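Makris Split-View Survey: data card

Version 2, January 2020

Summary

A table of 393 rows, one row per app, recording how each app behaved when it was asked to share a tablet screen with another app. It was put together because the phrase "supports split view" appears in nearly every store listing we looked at, and we no longer believed it.

What is in it

The data comes as one comma-separated file. Each row has the app name as listed in the store, the app version, the tablet it was tried on, the claim made in the listing, and what we saw. The last column is free text and is the one worth reading. The others were easier to fill in and tell you less.

Result codes are as follows.

full: the app opened at half width, kept working, and could be resized
fixed: the app opened at half width but would not be resized
letterbox: the app drew itself as a phone app with bars on either side
refused: the app took over the whole screen or would not open

Of the 393 apps, 89 were marked "refused". Every one of those claimed support in its listing. Draw your own conclusions, but please don't draw the one that a tablet magazine drew from version 1, which was that the other apps were fine. A "letterbox" result is a phone app with a lot of grey next to it. We would not call that multitasking and we doubt the people who paid for a large screen would either.

How it was collected

Apps were tried on 6 tablets, all bought in shops and all updated to the system version on offer in August. The older two had less memory, and several makers say quietly in their support pages that split view is limited on such models. They say it less quietly in the adverts for the newer ones. We kept the older tablets in because plenty of people still own them.

Each app was opened next to the same notes app, Wollivley, typed into, resized, and left alone while the other side was used. If it had reloaded when we came back to it, the notes column says so. Testing was split between Lumomby and Ultetstead. The two places agreed on most things and disagreed on what counts as "kept working", so treat the border between "full" and "fixed" with some suspicion.

What it should not be used for

Ranking app makers. The sample was taken from the store's own featured pages, and we have no idea how apps get on to those.

Speed comparisons. Nothing was timed.

Any claim about what people want. We have seen the slides that say tablet owners are crying out for two windows. This file can't tell you whether they are, and we suspect the slides can't either.

Known problems

Some rows carry the wrong app version where the store updated the app between the listing check and the test. These are flagged where we caught it.

Games are under-represented. Most don't claim split view at all, which is at least straightforward of them.

Keyboard behaviour was recorded badly in version 1 and has been removed. It may return if we can agree on how to describe a keyboard that covers the wrong app.

Licence

Free to reuse with credit to the Makris Split-View Survey. Please say which version you used.

Comments
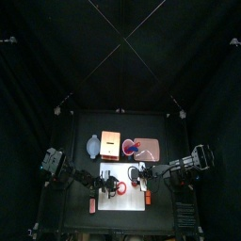

Makris: I'd take issue with the "fixed" code. Plenty of apps are laid out for half width on purpose and resizing them would gain the reader nothing, so lumping those in with the ones that simply break when you drag the divider seems unfair. Could the next version have a separate column for it? I'd also like to know which rows came from the two older tablets, as the device names in my copy are shortened and I can't tell them apart.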